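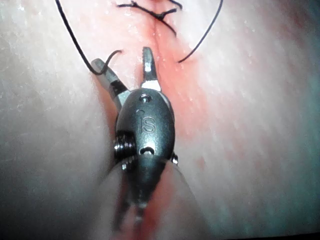

A robotic surgical instrument at a sutured incision.

BARKBERG RARE BOOK AND MANUSCRIPT FAIR TO RETURN IN NOVEMBER WITH NEW HALL FOR SCIENTIFIC AND MEDICAL PRINTING

BARKBERG, 14 Jun 2022 – The Plevuston Society of Booksellers announced today that the Barkberg Rare Book and Manuscript Fair will return to the Trumier Exchange Building this November. The fair will bring together 34 dealers in antiquarian books, maps, manuscripts, prints and printed ephemera. It will be the first edition to include a separate hall for works on science, medicine and natural history.

The new section, to be known as the Rajput Hall, will occupy the former reading room on the upper floor of the Exchange Building. Eight dealers have taken stands there. Material to be offered includes early textbooks of anatomy and surgery, herbals, astronomical tables, trade catalogs of instrument makers, and lecture notes kept by students in bound manuscript volumes. General dealers will remain on the ground floor, where the layout has been revised to widen the center aisle and to give map and print sellers more wall space.

"Collectors of medical and scientific books have supported this fair for many years, and they have generally had to look for their subject one shelf at a time," said Dolores Boateng, president of the Plevuston Society of Booksellers. "The Rajput Hall gives that material a proper home within the fair. We also expect it to interest readers who have a working connection to these fields and have never attended a book fair before."

All items offered for sale will be examined by the Society's vetting panel before the doors open. The panel will be led by Amos Hutchins, a specialist in early printing and binding. Exhibitors are required to state known defects, repairs and missing leaves in writing, and facsimile leaves must be noted on the label as well as in any printed list. Items that do not meet the Society's standards of description will be withdrawn from display until the label has been corrected.

Two talks will be given during the fair in the lecture room adjoining the Rajput Hall. Anika Mahmoud will speak on owners' marks and marginal notes in surgical manuals, with attention to books that passed through several generations of the same practice. Hazel Kincaid will discuss the care of cloth and paper bindings in private homes, including shelving, light and the handling of loose boards. Both talks are free to ticket holders, but seats must be reserved in advance.

Visitors may bring up to two books per person for an informal opinion at the appraisal desk on the ground floor. Appraisers will comment on edition, condition and likely interest to the trade. Written valuations for insurance or estate purposes will not be issued at the fair, although appraisers can provide the names of members who offer that service.

"A first visit to a rare book fair can feel formal, and we would like new visitors to know that they are welcome to ask questions and to handle books with a dealer's permission," said Yolanda Nguyen-Tran, fair manager. "Every exhibitor has been asked to bring a selection of modestly priced stock."

Admission will be by ticket. Students with valid identification will be admitted free of charge. Large bags and umbrellas must be left at the coat check. The building has step-free access from the courtyard entrance, and an elevator serves the upper floor. A full list of exhibitors and the opening hours will be published by the Society before tickets go on sale.

About the Plevuston Society of Booksellers
The Plevuston Society of Booksellers is a trade association for dealers in rare, antiquarian and out-of-print books. Its members agree to a published code covering description, pricing and returns. The Society organizes the Barkberg Rare Book and Manuscript Fair and offers a program of training for new booksellers.

Media contact
Yolanda Nguyen-Tran, Fair Manager
Plevuston Society of Booksellers
Press passes and interview requests should be arranged through the fair office.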